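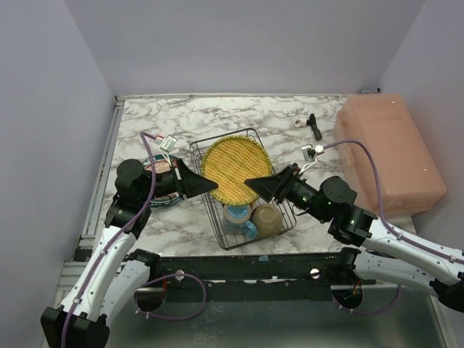
Two arms at work over a dish rack in the Lultine test bay at Sastness.

Sastness to add second two-arm bench as Lultine budget is approved

The Lultine project at Sastness has its equipment money for the coming year, and the kitchen bench is getting a twin. The plan was signed off in July after a spring of spreadsheets, and it pays for a second pair of robot arms, a proper stock of spares and, to the delight of everyone who has had to borrow a mug from the break room, a real budget for dishes.

Lultine is the part of Sastness that works on clearing and loading dishes with two arms sharing one tabletop. The work sounds small until you watch it. A round woven placemat lying across a wire rack, with a mug and an upturned bowl right beside it, gives two grippers plenty to sort out between them, and they have to do it in a space hardly bigger than a kitchen counter. Every item behaves differently. Woven things bend and slide, bowls roll, handles catch. That is exactly why the team loves it!

The case for a second bench came down to hours. The present one was booked for 183 sessions between January and June, and 16 more requests had to be turned away. Changing the setup between projects took up a good part of many mornings, and a fault on one arm stopped work for both. With two matching benches, one can stay set up for dishes while the other is used for new tasks, and parts can be swapped between them if something fails late in the day.

Three suppliers were asked to quote. The order went to Cevemwood, whose arms were not the cheapest on paper but came out ahead once service, training and replacement gripper fingers over four years were added in. The planning group had asked for all three prices to be laid out the same way, with shipping and setup shown on separate lines, and that one request saved weeks of back and forth. Parsa, the workshop that builds tables and framing for Sastness, will make the enclosure to the same measurements as the first, with plain walls and a matching top.

A good share of the money is going to things that rarely make it into a first budget. Cables are one. The present bench was funded with no line for cables or connectors at all, and they ended up being paid for out of the office supplies account (which did not go over well). This time there is a separate line for cabling, ties and connectors, and another for gripper wear. Ten percent of the total is being held back until the bench has been running for three months, so that the people using it can decide what it still needs.

Then there are the dishes. The new budget covers 300 household items, bought in two batches, with 100 of them set aside and kept out of everyday practice so they can be used later as a fair test. The shopping list runs from mugs and bowls to placemats, racks, plastic boxes and lids, in as many colors and shapes as the team can find. Secondhand stores are allowed, and receipts can be turned in as one bundle at the end of each month. Chipped plates are welcome. So are ugly ones.

Power was the one real snag. The test bay has enough outlets for a second bench but they are all on the same circuit, and the building office wants a new one run before anything is switched on. That work is planned for September, with the arms due four weeks later. Parsa expects to have the table standing by then - the framing goes together in two days, and the walls in one.

Staff time is in the plan too. Each new user will get two half-day training sessions, paid from the project and not from their own group's hours, and one person per shift will be named as the contact for both benches. The first bench will keep running while all this goes on, with only a short break while the new circuit is connected.

Groups elsewhere in Sastness that would like time on either bench can put in a request from October. Short bookings of one or two mornings are fine, and the team is especially keen to hear from anyone with an awkward object or a fiddly two-handed job in mind. Folding, stacking, opening and unpacking are all on the wish list for the winter.

The full equipment list, with the supplier comparison and the blank cost sheet used to make it, is in the Lultine shared folder. Other projects are free to copy the sheet for their own requests. Bids for the next equipment round open in November, and drafts sent in by the end of October will get comments back before the deadline.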